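Every six months the internet finds a new way to fold a T-shirt and I'm told my life will change. My life has been changed by T-shirt folding at least four times now. Still can't shut the drawer.

Current favourite is the "Perkis fold". Tuck the near side under, flip, square it off, supposedly done before the kettle boils. The original post has 1,442 comments and I'd guess most of them are people tagging their husbands.

First problem: they always demo it on a crisp, pale, brand new tee. Try it on a black one that's been through the wash 70 times and has the structural integrity of a wet Weet-Bix.

Second problem: the surface. Every one of these clips is filmed on a bare benchtop. Plenty of us fold on whatever table's got the good light, tablecloth and all.

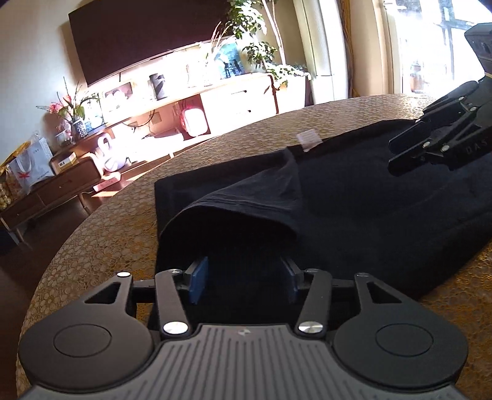
Black tee on the round table, gold bubble cloth, near side folded over. Label still sticking up.

See the near fold? Rounded and sort of hollow looking. The Perkis people call that "loft". I call it a shirt that's going to take up twice the room in the drawer.

And the wrinkles. "Smooth as you go", says the guide. Smooth with what, my third hand?

Someone will now tell me I need a folding board. Korno do one for 15 bucks. It's a bit of plastic with hinges. I've owned a bit of plastic with hinges before and it lives behind the washing machine.

I'll grant it one thing, it's easier to remember than the Schnyder roll, which left my jocks looking like spring rolls.

Giving it until the end of October. If the drawer shuts, I'll say so in this thread. Not holding my breath.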